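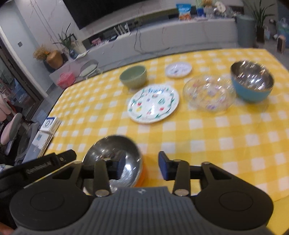 Notas, parte 2: comer a la misma hora

Saludar y dar paso al turno de tarde. No leer la diapositiva.

En Stokeck cenábamos cada uno por su lado. Contar cómo empezamos con los sábados: 8 vecinos, una olla de lentejas, sin lista de turnos.

Presupuesto del primer mes: 49 euros. Decirlo despacio, siempre lo preguntan.

Pausa. Beber agua.

Citar a Dionysis Politis: «la receta da igual, lo que cuesta es sentarse».

Pasar al caso de Trostero. Quedan 20 minutos, preguntas al final.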